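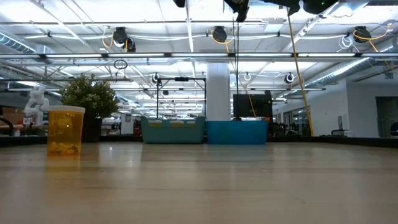 Indoor humidity and a drifting kitchen scale

By Marloes Desmet
February

Last updated: February

My kitchen scale is a Turcotte, a flat load-cell model with a capacity of 5 kg and a display resolution of 1 g. For most of last year it gave the same reading for the same object. Over the winter it stopped doing that. A bag of flour I had portioned and sealed would come up a few grams heavy one evening and a few grams light the next morning. I bake bread by weight and the salt is a small number, so I spent part of the month finding out where the error came from.

Reference mass

I don't own calibration weights of any useful size. What I used is a steel plate left over from a shelf bracket job. The post office counter in Ollilbridge has a certified scale, and the clerk let me put the plate on it between customers. It read 969 g. Steel was a sensible choice because it does not take up water. A block of wood of the same size would have been a poor one, and so would a bag of rice.

The plate lives in a drawer wrapped in a dish towel. I wipe it before each reading. Fingerprints don't matter at this resolution, but flour dust builds up in the corners and after a week of baking it can.

Test one: warm-up

I switched the scale on, zeroed it right away, and put the plate on. Then I took the plate off without zeroing again and watched the empty reading. It crept up by 2 g during the first few minutes and then held. Starting over with the scale left on for 8 minutes before zeroing, the creep was gone.

This is ordinary behavior for a strain gauge. The gauge and the electronics heat slightly once current flows, the resistance shifts, and the output shifts with it. The auto-off timer makes it worse, since every restart is a cold start. On the Turcotte you can disable the timer by holding the unit key while pressing power. The manual has this on the last page under "Other."

Test two: surface

I moved the scale between the stone counter, the table, and a cutting board laid over the sink. On the counter and the table the plate read 969 every time. On the cutting board it read anywhere from 966 to 971 depending on where I put the board. The board is slightly warped and one foot of the scale was barely carrying load.

I had been using the board all winter because the counter was taken up by the bread box. That accounts for the larger part of the problem. The bread box is now on top of the refrigerator.

Test three: humidity

I had expected humidity to be the main cause. The scale itself turned out to be indifferent to it. I logged the kitchen with a Vastus hygrometer, which saves a reading at fixed intervals and exports a plain text file. By the end I had 3,391 readings. The median was 43 percent relative humidity, with short peaks when pasta was boiling and a long low stretch during the cold spell when the heating ran day and night.

I checked the steel plate at both ends of that range and there was no difference in the displayed value. The flour is another matter. Flour in a paper bag exchanges moisture with the room, and a kilogram of it can gain or lose several grams over a few days. My "sealed" bags were paper folded over and held with a clip. The scale was reporting those changes correctly and I was blaming it for them.

Flour now goes into a screw-top jar. I haven't weighed the jar often enough to say how tight the lid is.

Centering

One more effect, smaller than the others. With the plate at the corner of the platform the reading was 1 g lower than in the middle. For a mixing bowl this is of no consequence. For salt in a small dish pushed to one side so that I can see the display, it is worth knowing.

Current procedure

Scale on the stone counter, all four feet touching. Power on, timer disabled, wait while I get the ingredients out. Zero with the bowl in place. Plate check once a week, value written on the card inside the cupboard door. If the plate is off by more than 1 g, replace the batteries before doing anything else. Low batteries gave me a steady offset last fall and I lost an evening to it.

I weigh salt and yeast on a separate Zultimberg pocket scale with a resolution of 0.1 g. It has its own problems, mainly that the platform is smaller than any dish I own and the dish covers the display. I am looking for a shallower dish. The hygrometer is still logging, and I will add the summer values to this page when I have them.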